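Learning to see past the basket

Ellden's manipulation lead rang back between runs, so this is quick. The paper is due in March and the group is still collecting.

The question is simple enough: how much does a two-armed robot need to see to do a household job? Their method, called Plerkum, trains on several views at once, then drops one at random. "We hide a view from it during training. Half the time that's the good view. It has to cope."

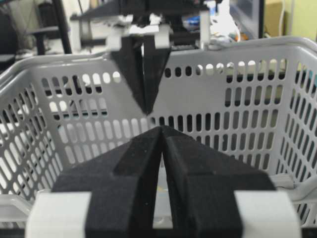 Why so many views

The wrist view is great up close, until the grippers meet. "Tip to tip, both pairs of fingers, and your own fingers fill half the picture. Lovely detail, no idea whats past them."

So there are fixed views too. Some of them are awful, on purpose. One looks straight through the wall of a basket – slots behind slots, colour coming through in bits.

"People ask why we don't throw those out. We did, at first. Results got worse." Can't say why for certain. Best guess is the model stops leaning on a clear line of sight.

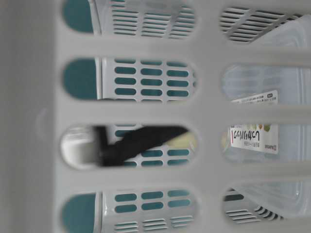
The numbers so far

1,051 recordings in all, 596 kept for training. The 4 test tasks each use baskets and food containers. On the blocked view alone, the older model (Lamo) mostly froze. Plerkum kept going, slower.

"Slower is fine. Frozen is not fine." Finding the gripper is the hard bit. Through a wall like that you get a piece of white housing in one hole, a bit of black arm in the next, and the model has to treat it as one thing. 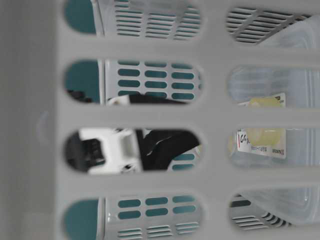

Gripper and part of the arm, from the blocked view.

Next is the Murthy set, another 500 recordings, same veiws but differnt baskets. Will it hold up? "Ask me after March." Then somebody needed the arms back and that was the end of the call.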